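The Cutlery Drawer, One Color at a Time

By Kyriaki Tsoukalas

In my mother's kitchen there was one drawer for everything that could stab you. Forks, skewers, the small knife for lemons, a corkscrew without a handle. We put in the hand and we hoped. When I moved to Watville I made the same drawer again, without thinking, and I lived with it for many years.

What changed my habits was a visit to Evanthia Antoniadis. She rents out tableware for weddings and name-day parties from a long, low building behind the harbor in Grestevport. She owns 3000 pieces of cutlery, and very little of it matches. There is a gold set, which people ask for in summer. There are forks with pink handles and light blue handles, bought in small lots from a shop called Fragkou when it closed. Plain steel she keeps also, for the customers who don't like surprises.

"People think the washing is the work," she told me. "The washing is easy. After the washing you have a heap, and the heap is the work."

Her way with the heap is to sort by color first and by shape later. A bin for the gold, a bin for the pink, a bin for the blue. The eye finds a color much faster than it finds the difference between a salad fork and a dinner fork, so the first round goes quickly and you can talk to somebody while you do it. Only when each bin has one color does she sit down and separate the spoons from the forks.

Her nephew, Stelios Pappas, does the opposite. He worked in hotels, where all the cutlery is the same steel, and there of course you sort by shape. They have argued over this since April and I don't expect them to finish. When he is alone in the building he does it his way, and she finds out in the evening.
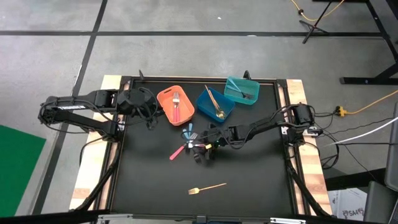

Should the bin be the same color as the cutlery that goes in it?

It helps if you can manage it, but a bin of any color will do, as long as you always give it the same job. Evanthia began with whatever bins were in the building, and after a few days her hands knew which was which.

I should say something about the bins themselves, as I bought the wrong ones twice. My first were deep, made for toys. A fork falls to the bottom of a deep bin and stands up with its tines waiting for you. A shallow bin lets the cutlery lie flat, and you see everything in it from above. Length matters too. Bring your longest serving spoon with you to the shop and lay it inside before you pay — I received some strange looks, but I have not bought a wrong bin again.

The ones I use now are from Stano, 3 of them, and they go on the counter only when I unload the dishwasher. The rest of the time they are stacked under the sink.

You need also a clear surface, and a dark one is kind to the eyes. Evanthia spreads a black cloth over her table before she begins. Against black, steel is bright and the pale handles jump out. On my own counter, which has a gray pattern like wet sand, I have lost a teaspoon that was right in front of me.

At home, of course, we are not speaking of thousands. I emptied my drawer on 5th August, a very hot afternoon, with the fan on and the radio playing. There were 76 pieces, for a household of two. I found a baby spoon, though we have no baby, and an airline fork that my husband says is mine. I kept the gold dessert forks from my aunt, which had been lying under the potato masher.

The drawer now has a wooden tray with the everyday steel in front and the colored pieces behind. The lemon knife has moved to the block. Evanthia came for coffee last week, opened the drawer without asking, and moved two spoons.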